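Invoice sorting

Invoice sorting is the arranging of paper bills into an order that lets them be checked, paid, and found again. It is a routine task in small offices, stockrooms, and repair shops, and is usually done by hand at a desk. It comes before filing and is often confused with it.

Order of sorting

Papers are most often sorted by supplier first and by date within each supplier. Some offices use the invoice number instead, which works well when most bills come from one seller. Delivery notes, receipts, and order forms are pulled out and kept with the invoice they belong to. Duplicates are marked as copies and placed behind the original.

The clerk Yeison Correa, in a short office manual printed at Grollgate, recommended a first pass into no more than six piles, with a second pass to put each pile in date order. He advised against stapling before the second pass.

Checking

Each sheet is read for the seller's name, the invoice number, the date, the tax lines, and the total. Unsigned or unstamped papers are set aside where the office requires either mark. 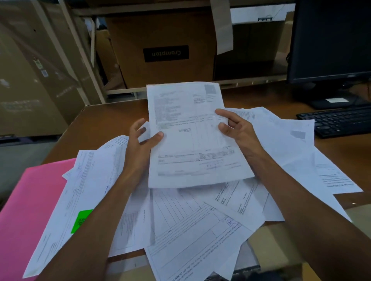

A tax invoice is normally checked one sheet at a time, held clear of the others so that its table can be read against the order. Much of the useful information is added after printing: pen marks near the foot of the page, blue ink on a form, or a faint round rubber stamp over the ruled lines. Sheets left overlapping at different angles hide these marks, and a colored folder, such as a pink one, is easily buried under the stack.

See also: Filing, Bookkeeping, Rubber stamp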